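Colorfastness to light

Colorfastness to light is the resistance of a dyed or printed textile to fading when it is exposed to daylight or to an artificial source. It is treated separately from fastness to washing, rubbing and perspiration, and a dye that performs well in one respect may perform poorly in another.

Mechanism

Fading begins when a dye molecule absorbs light and enters an excited state. Some of these molecules react with oxygen or moisture, and the part of the molecule responsible for color is broken up. The rate depends on the dye, the fiber, the depth of shade and the humidity of the air. Pale shades fade faster than deep ones made with the same dye. Blues and violets vary widely — vat dyes such as indanthrone are highly resistant, while many basic dyes on cotton change within days.
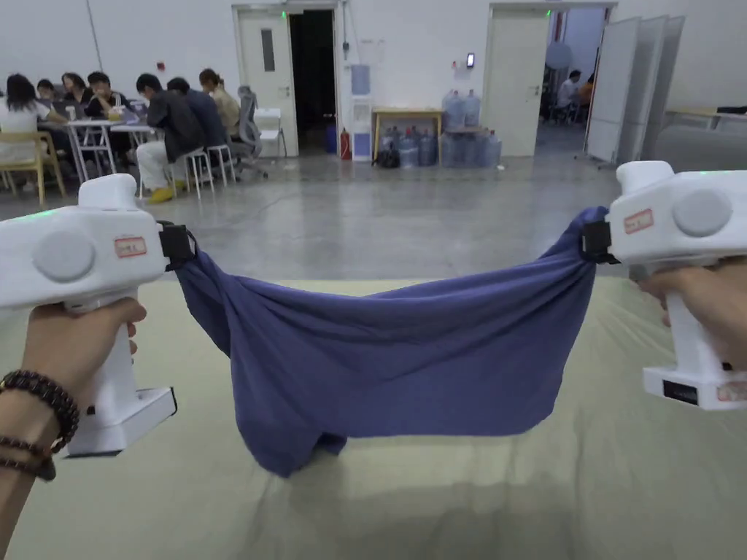

Blue-violet cloth held out by its upper corners.

Testing

A specimen is partly covered with an opaque card and exposed next to a set of blue wool references, numbered from 1 (very low fastness) to 8 (very high). The specimen is rated by the reference that fades at the same rate. Xenon arc lamps with filters have largely replaced outdoor exposure in routine work. In the Nivstead trials, 76 cotton specimens were exposed for 341 hours under a filtered lamp, and the same lots were placed behind window glass at Bovlow for 90 days.

Household textiles

Curtains and upholstery receive the most light and are usually specified at grade 5 or higher. Bedding is exposed less, and washing fastness tends to govern the choice of dye. Uneven fading along folds is common in cloth stored near a window.

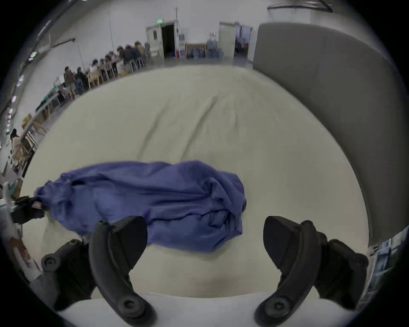
Sylvain Arnaud objected that window exposure at a single site says little about service life, and that the Bovlow results should have been reported by radiant energy received instead of by days.

Later reports from Irnora give both values.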